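Ornus Building, Unit 27
Electrical and fire walk-through, June

Exit doors: OK. Rear door sticks at the bottom, plane it.
Extinguishers: 3 checked, tags current.
Panel 942: cover on, labels faded. Relabel.
Extension cords: one taped over in the hall. Replace.
Curtains and drapes: flame cert on file for the hall set only. Get the rest from Flostov. 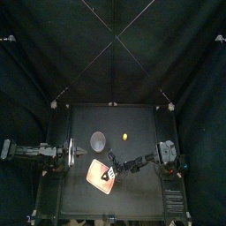 Storage: boxes stacked up to 70 inches by the heater. Move before next visit.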